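11/10/2019

Range day with the club at Bindport. Arrived before the line opened and signed in with Cecilia Yakubu, who had the zero log from May. Membership stands at 829, with 61 renewals still open.
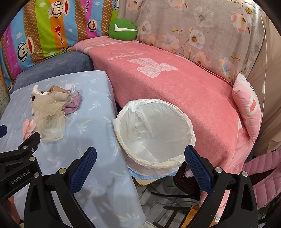
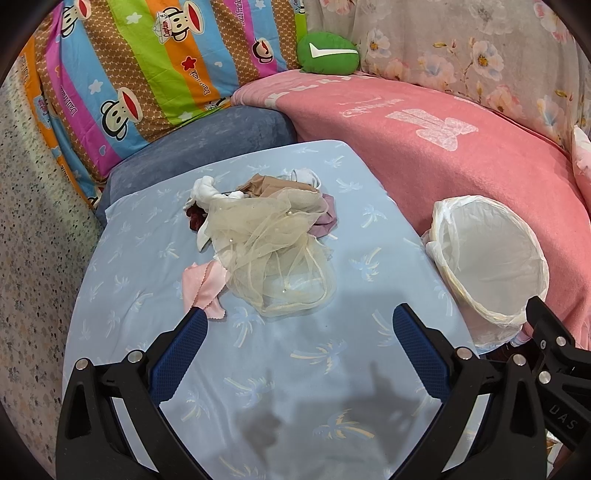 Photos: Ayten Tatlı

Rifle first. The scope base had shifted; both rear screws took a quarter turn. Fired three fouling shots, then a group at 100 yards. It printed 2 inches low. Came up eight clicks and the next group was centered. Did not touch windage.

Switched to the heavier load. Point of impact dropped by more than an inch, same lateral. Will stay with the lighter one for deer and mark the box.

Cecilia went over the access lease at Grutden. The north gate stays locked until the culvert is replaced, so parking is on the county side. Stand permits are renewed by mail. Mine is in the truck.

Cleaned the bore at home, four wet patches, then dry until clear. Light oil on the bolt. Still need a new sling stud and a blaze vest.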